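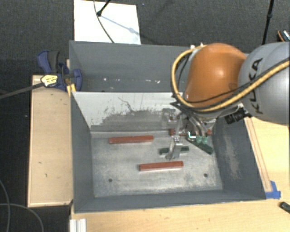
Vol. 11, No. 2

Red Bars, Green Bars and a Good Long Look at the Sorting Bins

Jul 1, 2023

If you have walked past the back of the Prestarura building lately and wondered what all the red and green bars were for, you are in good company, and we are happy to have an answer for you at last. They are practice stock for the new parts sorting corner, which opened to visitors this week after a long spring of moving shelves, sweeping floors and finding a home for everything that used to live in that part of the shop.

Bernadette Deschamps, who runs the parts room, has been hoping for a proper sorting corner ever since the old wooden trays gave out in February. She settled on deep grey metal bins set right up against each other, so that a bar can go from one to the next without a long trip across the room. The metal floors already have a worn, silvery look, and she says she likes them that way — a bin that looks used is a bin that people aren't afraid to use.

The bars come in red and dark green, and they get jumbled on purpose. Some end up lying nearly side by side and others land at a slant toward a wall, much as real stock does when a delivery is tipped out in a hurry at the end of the day. The full set runs to 127 bars, kept on a shelf by the door, with only a handful put out at a time so the colors stay easy to tell apart.

Dougal Ogilvie painted the whole lot himself over two weekends, and he would like it known that the green took a good deal longer to dry than the red. He picked the shades after asking everybody in the shop which two they could tell apart from across the room, and he got almost as many opinions as there were people to ask (he still has a can of yellow at home, if anyone can use it).

Visitors are welcome to stop in during the afternoon, and Bernadette will gladly show you around. Please use the side entrance, and leave your bags at the front desk on the way in.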